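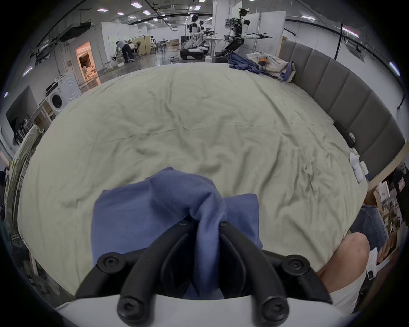 How Do You Take Care of a Gripper?

Pick up a sock with just your thumb and one finger. Easy, right? Now try it with two curved pieces of plastic! A hand-held gripper does that job all day long, and like a bike or a pair of skates, it needs a checkup to keep working well.

Friederike Wendt looks after the grippers at the Clavia lab, and she let us follow along for a checkup. (She has done 331 of them!)

First come the fingers. Friederike wipes each one with a soft cloth, even way down at the bottom where lint loves to hide. Clothes shed a lot of fuzz, and fuzzy fingers slip.

Next come the bolts. The top of each bolt has a hole with six sides, so a regular screwdriver won't fit. You need a hex key, a bent metal stick with six sides of its own. Friederike turns each bolt gently. Too loose and the fingers wobble. Too tight and they can't swing!
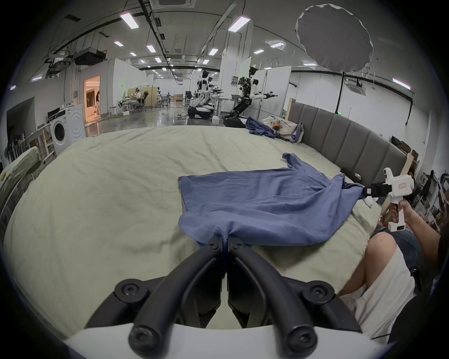 Two grippers, one blue cloth. The black one and the white one each hold a part of it.

Then she squeezes the gripper slowly, open and closed, 9 times. She's listening as much as looking! A click or a scrape means something is rubbing, and then the gripper comes apart on the workbench.

The best part is the pinch test. Cloth is tricky stuff. It bends, bunches up and never lies the same way twice, so if the two fingers don't line up, a thin fold can slide right out.

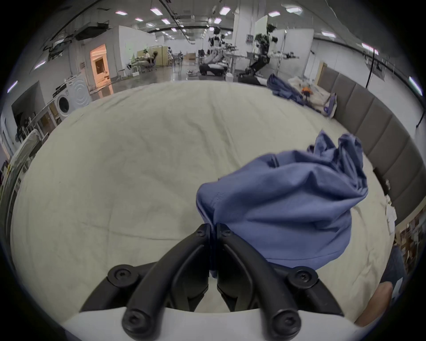
Pinch! Both jaws close on a fold of soft, wrinkly cloth.

The big machines get looked after too. Wheels pick up hair and thread, so Gun-woo Hyun checks those with a flashlight and a pair of tweezers. He also follows every cable with his hand to feel for nicks. 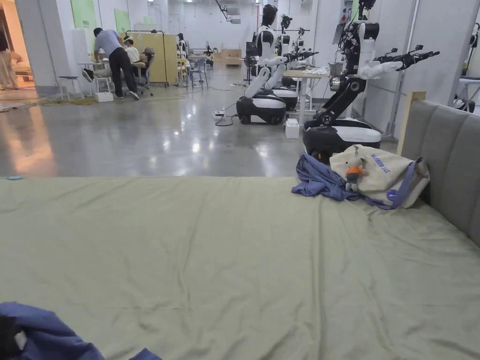
When a part wears out, Gun-woo writes the date on a bag and drops the old piece in. His drawer is stuffed with them, and he can tell you what went wrong with every single one!

Want to try a pinch test at home? Grab some kitchen tongs and a T-shirt, and see if you can fold it in half without using your hands.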